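I have been putting off the tool case for most of the summer, and on Tuesday I finally ran out of excuses. It was too hot to be outside, the new bookcase needed putting together, and I couldn't find the little hex key that I know I put away in March. I know I did! So I hauled the whole business over to the big white table and opened it up.

Some background, for anyone who hasn't been reading since the Buchanan Street apartment. When we moved I owned one screwdriver and a butter knife. Then came the closet shelves, the leaky faucet and the bed frame with 311 parts (I am still mad about that bed frame), and every one of those jobs left me with another couple of things to store. A normal person would buy a case and put the tools back in it. I bought a case and then kept everything on top of the refrigerator, in a bowl meant for fruit.

The plan was to take it all out, wipe down what needed wiping, and only put back what I've used since last July. I gave myself until lunch – which was optimistic.

First problem, the bowl had been breeding. I found 3 tape measures in there, one of them from Halasley, the hardware store that used to be next to the laundromat and closed before we even moved in, so I have no idea how I came to own it. There were picture hooks stuck to other picture hooks. There was a bag of wall anchors that said 300 on the label and was still, I would guess, almost full, because who hangs that many things? I also turned up the instructions for the Beradeck shelf, which would have been great to have back when I was building the Beradeck shelf.

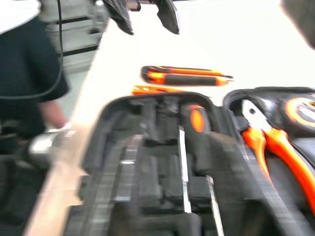 Knives were the part I had the strongest feelings about. I used to have the snap-off kind, the cheap ones that come in a pack of 6, and they were always either dull or missing or in somebody's coat pocket. I got rid of the last of them in the spring after one gave out halfway through a carpet sample. A real utility knife is so much nicer to hold, and I've decided I like them loud. Orange and black, please, so that when I set one down on a white table I can find it again without patting around for a blade! My old gray one used to vanish on the garage floor for weeks. The black case is the same story in reverse, by the way. Anything dark that goes in there disappears, and anything orange just about waves at you.

After that it was mostly sorting. Screwdrivers went together, pliers went together, and the hammer went back on its nail in the hall closet, where it has always been happiest. I kept one tape measure (not the Halasley one, the lock on it slips) and put the other two in the donation box with the fruit bowl. The fruit bowl was never a good bowl.

A reader asked a while back if I'd recommend the Drurkov organizer bins, the stackable ones. I have two of them and they're fine for screws, but the lids pop off if you look at them wrong, so don't carry them by the top. I learned that on the stairs.

Lunch ended up being at three. The hex key was in the silverware drawer, with the butter knife. I still haven't started the bookcase, but the box is in the right room now and I've cut the tape on it.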